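Keeping fruit flies for a small selection experiment

I've bred fruit flies on my kitchen shelf for two summers now, and it's the cheapest way I know to watch a trait shift.
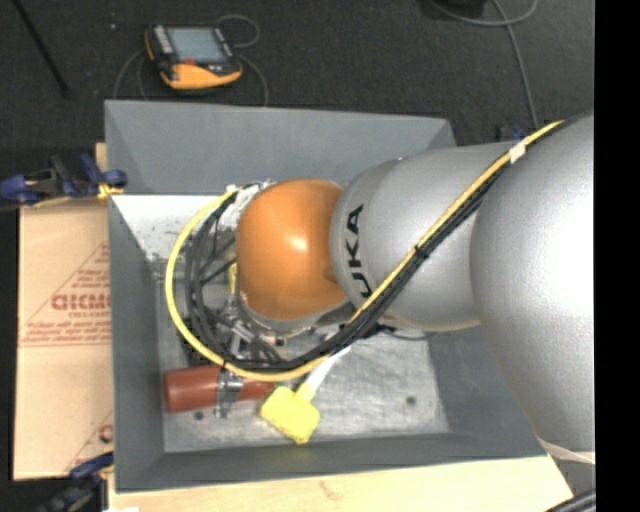
Start with 10 jars and a spoonful of mashed banana in each. Add a pinch of yeast, plug the top with cotton wool and pop in a few flies of each sex. Give them nearly two weeks -- a bit less in August, when mine go mad!

Next, pick your trait. I went for climbing speed (great fun to test). Tap the flies down, let them climb, and breed from the quickest. My last batch was 181 flies. Keep one unselected line too, and label everything.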